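Oleo Mail Relay: Frequently Asked Questions

Does Oleo 2 still read the old relay table?
Yes. The file is parsed at startup and converted in memory. A warning is logged for each deprecated key. Support for the old format ends in December.

How long does a message stay in the queue?
The default is 672 hours. Set queue_lifetime to change it. Values below 14 are rejected.

Why are my messages deferred with "peer limit reached"?
Oleo opens at most 10 connections to one destination. Raise peer_max only if the remote operator agrees.

Can I run Oleo and Otex on the same host?
Yes, on separate ports. Both try to bind port 25 by default, so edit listen_port in one of them first.

Does a reload drop open sessions?
No. Running sessions keep the old settings until they close.

Where do I report a bug?
Write to the list and include the output of oleo -V. Delia Costache maintains the queue code; Cleiton Holanda handles packaging. 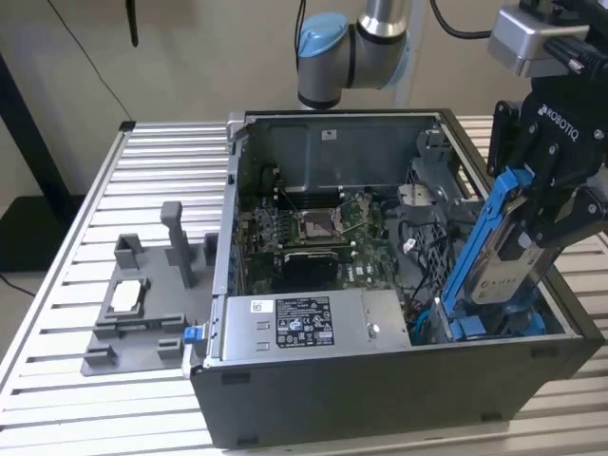

Is there a supported upgrade path from version 1?
Yes. Stop the daemon, run oleo-migrate, then start version 2. Keep a copy of the spool directory.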